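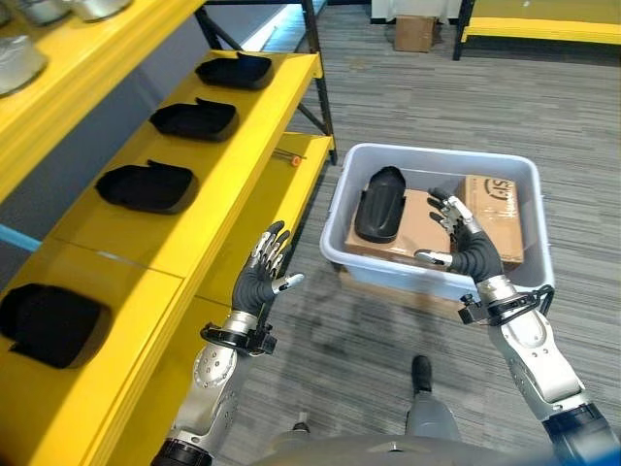 Reading time: 4 minutes

Minutes of the Girkard Ceasefire Monitoring and Relief Group, February meeting

Last updated: February

The meeting opened at 6.30 pm in the upstairs room at Flernier. Apologies were received from the clinic and from the eastern road team, who were still waiting at the checkpoint when we began. The previous minutes were agreed with one correction: the water tower was hit by small arms fire, and the word "shelling" has been taken out.

1. Ceasefire reports

Really encouraging news to start with! The western side of Girkard has now gone 17 days without a recorded breach, the longest quiet spell since the agreement was signed. The monitors there have kept their log going every single day, including the days when there was nothing to write down, and the meeting thanked them warmly for it.

The north is harder. There were 2 breaches in the past month, both after dark and both near the old grain road. One was rifle fire across the river, the other a single mortar round that landed in a field. There were no injuries in either case. The monitors have passed their notes to both liaison offices and are waiting for a reply from the northern one. It was agreed that we record what was heard and where from, and leave the question of who fired to the joint inspection.

A member asked whether drone flights should be logged as breaches. The text of the agreement says "armed aircraft", and opinions differed on whether that covers a small drone with nothing visible under it. For now they go in a separate column, with the time and direction.

Action: liaison desk to ask both sides for a written reading of that clause before we next meet.

2. Return of families to Okoro

The Okoro desk reported that 129 families have now put their names down to go back. This is a wonderful figure — at the autumn meeting we were hoping for half of it. Most want to travel before the planting season, and many have relatives who stayed on and can put them up while roofs are mended.

The clearance team has finished the main street, the school yard and the path to the well. The orchards are still marked off with red tape and will stay that way. There was a long discussion about children and the orchards. The school has offered to give a talk in every class in the first week, and the clearance team will bring its dummy shells so that pupils know what to look for. Everyone was very keen on this.

Electricity is back as far as the bakery. Beyond that the poles are down, and the power company has asked for an escort before sending a crew.

Action: Okoro desk to send the list of families to the convoy planners, with any who need a wheelchair space or a stretcher marked clearly.

3. Wevis crossing

The crossing at Wevis was open for longer this month than in any month since last summer. Morning hours are 8 am to noon, foot traffic only, with ambulances let through at any time on a call from either side. More than 100 people crossed on the busiest morning, and the queue was calm. The tea stall on the near side has been a great success and will carry on.

There were complaints about papers. Some older residents hold identity cards issued before the fighting, and the far side has been turning them back. The liaison desk raised this by radio and got a helpful answer: old cards will be accepted if a stamped letter goes with them. The letter is being printed in both languages.

It was asked whether the crossing might open in the afternoon. The far side will consider it if the quiet holds. The meeting felt this was well worth pressing for — people with hospital appointments lose a whole day as things stand.

Action: letters to be ready at the Flernier office by the end of the month.

4. Radio bulletin

The evening bulletin now goes out at 7 pm, straight after the weather. Listeners have been ringing in to say how useful the road reports are. It was agreed to add the crossing hours and to read them twice, slowly.

5. Any other business

The fuel allowance for the monitors' second vehicle is due for renewal. Agreed without discussion.

The blast film for the clinic windows has arrived and will be fitted once the frames have been repaired.

Next meeting: same room, 6.30 pm, in March. The meeting closed at 8.10 pm.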